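Teaching by Remote Control: Notes from the Computer Disassembly Work
Aug 23, 2020

The Mullum project has now entered its second phase, in which an operator guides the robot arm by remote control through each step of taking apart and refitting a desktop computer. Khurram Orakzai and I share the operator's duties. Danish Bhutto reviews the recordings.

Our target is 600 complete demonstrations by December. Cable work remains the slowest part – a connector has to be approached squarely, and the operator must learn to wait before closing the fingers. I was taught to work quickly, and I have had to set that habit aside.

Demonstrations containing an error are kept and labeled as such. Amna Shaikh has asked that operators write a short note on each one before starting the next. 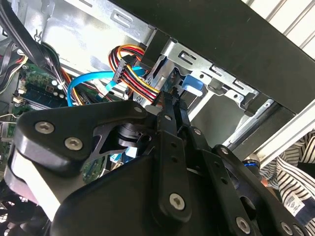
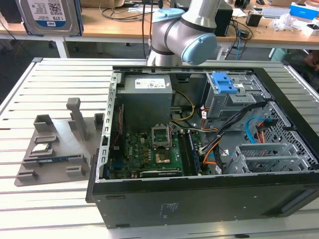
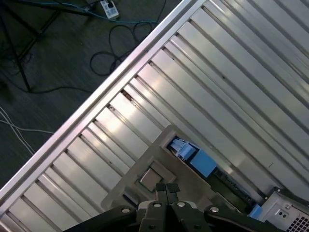
Top to bottom: the gripper at a power cable connector; the open tower and parts fixture; the gripper over the slatted worktable.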